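Equipment Review: Finedus 188 Garment Label Printer
Prepared by the Textile Services Office, Bullwood Residential College
Reviewer: Vilmos Boros

Purpose of the review

The Textile Services Office marks clothing, bedding and towels for residents who use the central laundry. Until this year the office relied on woven name tapes sewn in by hand. In July the college approved the trial of a heat-transfer label printer, the Finedus 188, to determine whether it could replace the tapes in the main marking room. The findings are set out below for the use of other departments that may be considering a similar purchase.

Setup and controls

The printer arrived with a power cord, one roll of label film and a printed manual. Setup took 16 minutes, including the loading of the film. The control panel has large buttons and a plain display, and staff who had not used a label printer before were able to produce a usable label on the first day. The manual is less satisfactory. The section on cleaning the print head refers to a part that is not fitted to this model, and the supplier, Arov, had to be contacted for a corrected page.

Marking in use

Over the trial the office applied 801 labels. Cotton and cotton blends accepted them well, and the text remained easy to read after repeated washing. Results on fleece were poor - the edges lifted early - and the office does not recommend the printer for that fabric. Knitted wool was not tested.

Placement also required some thought. Many shirts now carry the maker's mark printed inside the back of the neck, and a name label should not be pressed over existing print. Staff were instructed to use the lower side seam in such cases.
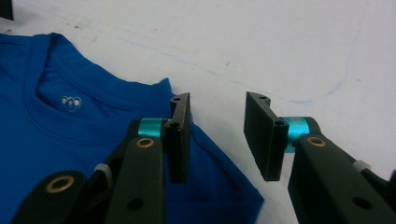
Blue crew-neck T-shirt with a small white logo printed inside the neck.

Noise and upkeep

The printer is quiet enough for a shared room. The film cutter is its weakest part. It jammed on 7 occasions, each time near the end of a roll, and clearing it required the side cover to be removed with a screwdriver. A hinged cover would be a clear improvement. The Núñez model held by the sewing room has such a cover, although it prints more slowly and accepts only narrow film.

Recommendation

The office rates the Finedus 188 as suitable for general marking of cotton clothing and flat linen. Sewn tapes will be kept for fleece and for any item whose owner requests them. Departments placing an order should ask Arov for the corrected manual page and should keep a spare cutter blade in stock, as the blade is not included with the printer film and must be ordered separately.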